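Why Paint Looks Different on Your Wall

Have you ever helped pick a paint color, and then it went up on the bedroom wall and looked like a whole different color? You didn't mix it up, I promise! Color needs light, and every room has its own kind.
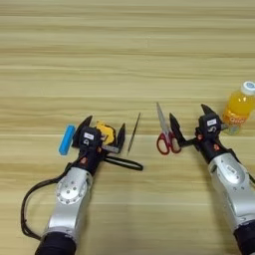
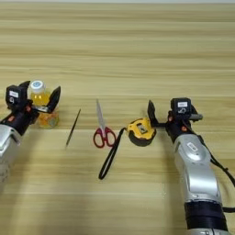

Light from the sun is a mix of all the colors squished together. When it lands on a yellow wall, the paint soaks up most of the blue part and bounces the rest back to your eyes — and that's what you see as yellow. A lamp with a warm, golden bulb doesn't send out much blue, so a blue wall can look a little gray or dull at night.

Want to try it at home? Ask a grown-up for 2 paint cards from the store, tape them up by your bed, and peek at them at breakfast, after lunch and at bedtime. Draw what you see each time!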